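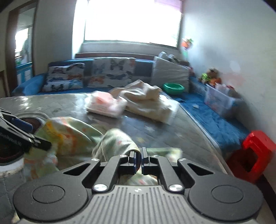 I have been meaning to do something about the back bedroom since June, and now that the clocks have changed and it's dark by supper I finally have no excuse left. The room gets its light from one north window and it has been a sort of tired oatmeal color ever since we moved to Trindcombe. I tried gray swatches (gloomy), I tried yellow swatches (like living inside a custard), and then I started looking at the colors in clothes instead, which is a much nicer way to spend an evening than squinting at paint cards. Pale green with orange and pink printed over it, like the one draped over the edge of the mattress, is just about the happiest mix I can think of, and once I had it in my head I couldn't get it out again.

So, green walls! A very soft one, with the orange and pink kept for the small things: a lampshade, a cushion or two, maybe the inside of the bookcase if I'm feeling brave. I bought 2 sample pots from Kaushik, the little paint store next to the bakery, and painted them onto big sheets of lining paper so I could move them from wall to wall. Please do this if you never have. The one I loved by the window turned a nasty hospital shade behind the door, and the one I nearly didn't buy looked lovely everywhere, even at night with only the lamp on. It's called Pernodance, and I have no idea why.

The walls took 9 evenings from first wash to last coat, mostly because I kept stopping to let the filler dry and then forgetting I'd stopped. There were a lot of old nail holes. I sanded, I vacuumed, I found a crack I'd missed and started over on that side. My friend Sneha Mishra lent me her good angled brush for cutting in around the ceiling and I am now spoiled for the cheap ones. I'll have to give it back eventually.

For the lampshade I bought a plain drum kit and a remnant of coral cotton from Emel, $18 for more than I needed, so the leftover piece is going to be a cushion. Rolling fabric onto the sticky panel is nerve-racking the first time. Iron it well, start from one short end, and smooth it down with the flat of your hand as you go. Mine has one tiny pleat and I've turned that side to the wall.

Still to do are the baseboards, which want a fresh coat of white, and the curtains. I'm torn between plain cream and something with a pattern, so if you've put patterned curtains against green walls, do leave me a comment and tell me how you like living with them.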